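Product sorter and packer (bathroom and small wooden goods), part-time

Dikuveo, household goods warehouse and packing room
Reports to: Margaux Collet, packing room lead
Hours: Monday to Friday mornings, 8 am to 1 pm
Contract: permanent after a trial period

Dikuveo sells bathroom and kitchen accessories to small shops and guest houses. Most of what we handle is light and fits in one hand: soap dishes, toothbrush cups, hooks, nail brushes, wooden massagers, door knobs and bath plugs. We buy from several makers, including Margaritis and Skirerero, and repack their goods in our own boxes with our own labels.

We are looking for one person to join the morning team. Stamatia Karamanlidis is moving to the orders desk in April and the new sorter will take over her bench, with two weeks working alongside her first.

What the work involves

Goods arrive in mixed crates. You will take them out, put them on a table, look each one over and decide whether it goes to packing, to seconds or back to the maker. You will then box the good ones and fill in the tally sheet. A normal morning is one product line, sometimes two. The full catalogue has 426 lines and you are not expected to know them all — there is a binder with a page for each.

Soap dishes take up a large part of the week. The two-part ones come as a tray and a base, and the tray has to sit level in the base before the dish is passed. Check that the drainage slots go all the way through and that the rim has no rough spots. Trays and bases are made in different colours and must be matched to the order, so good colour vision is needed for this post.

Wooden items are checked for splits, raised grain and uneven ends. They are handled one at a time and laid down, never dropped into a crate. Marks show up easily on pale wood, and a marked piece can only be sold as a second.

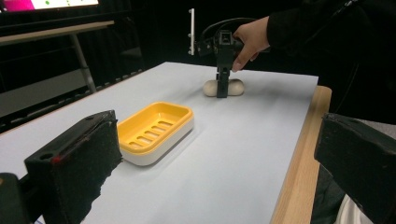

Photo: Myrto Triantafyllou / Dikuveo

The tables are white with a light wood edging and are wiped down between product lines. Please do not bring drinks to them. Each sorter has a stool, though most people stand for part of the morning. The room is heated in winter. Crates are brought to you on a trolley and the heaviest weighs 8 kg.

What we ask for

You should be careful with your hands and able to keep your attention on small things for a few hours. Previous warehouse or shop work is useful but we will train someone without it. You need enough English to read an order sheet and write a short note about a fault. Nail varnish and rings can mark the goods, so both have to come off for the shift.

We do not set a speed target in the first month. After that a sorter is expected to get through 100 two-part soap dishes in a morning, boxes made up and labelled. Single-piece items go quicker.

What we offer

Paid training, a paid break at half past ten, work shoes and an apron. Staff can buy seconds at cost price. Extra hours come up before the spring trade orders, when a single customer may take 1,000 pieces, and these are offered to the morning team first. There is a bus stop at the gate and a covered rack for bicycles.

How to apply

Send a short letter and your work history to Ülle Lapiņa in the office, or hand them in at the front desk. Please say when you could start and whether you have any holiday already booked. We do not need a photograph or copies of certificates at this stage.

People we would like to meet will be asked in on a Thursday morning for an hour. You will talk to Margaux, see the packing room and sort one crate of mixed goods at a table. The hour is paid whether or not you are offered the post. We write to everyone who applies.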